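Re: [tully-robotics] Anybody going to the Sillorwood open day?

On the list, somebody wrote:
> Is the Sillorwood open day worth the drive from Pirnham? I can only
> get away for the afternoon, and last time it was mostly posters. Do
> they let you see anything run, or is it all slides? Also, is parking
> still a mess?

I went! Short answer: yes, go, they're doing it again in July. Parking is still a mess (use the lot behind the library and walk, it's only 8 minutes).

The bit you want is upstairs, where they had the simulator going on a big monitor. They're working on doors this year. Just doors! You stand there and look out from the robot's own body, down over the chest and past both grippers, at a brown door in a room with the wildest spotted wallpaper and a bright orange surface in front of you.
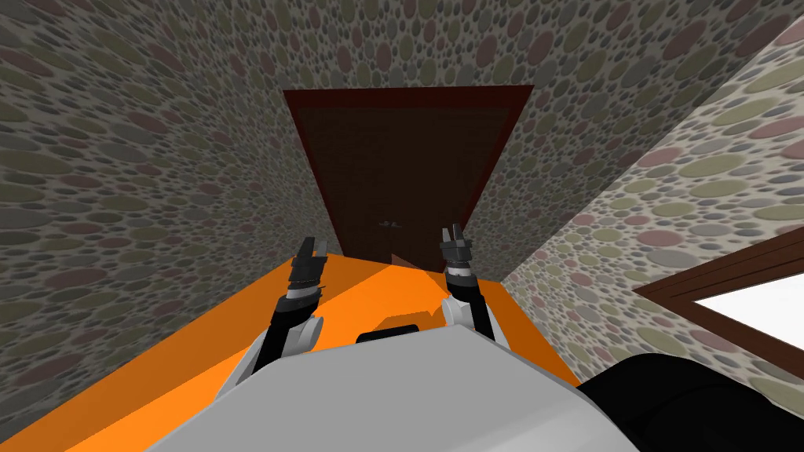 Punmont Pete

I asked about the wallpaper, naturally, and they told me the walls and the doors get swapped between runs so the software doesn't get attached to one look. They have 24 rooms set up so far and want a lot more. One of the students had a spreadsheet of 187 attempts, with notes, and she was happy to scroll through it with me for as long as I liked (I liked for quite a while, sorry to whoever was behind me).

What surprised me is how much of the talk was about where the robot should stand. I figured grabbing the handle would be the hard part, and it's hard enough, but if the base is parked a bit wrong then the arms are no help at all. They also argue over which arm should go first. I got two different answers from two people at the same desk, which made my day. 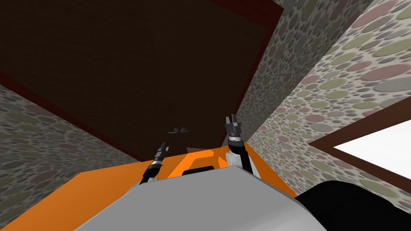
You can ask for a turn at the controls, too. I had 6 tries and I'm not going to tell the list how they went. My tip is to move the arms a lot slower than you think you need to, and quit watching the elbow.

> Do they let you see anything run, or is it all slides?

There's one slide talk, at 2:00, and you can skip it. Go straight upstairs while everyone else is sitting down and you'll get a much longer turn. Coffee's free but it was gone by 3:00, so bring your own.

If anyone from the Pirnham side wants to share a ride in July, write me off list. I've got room for two, three if nobody minds the dog blanket.

Pete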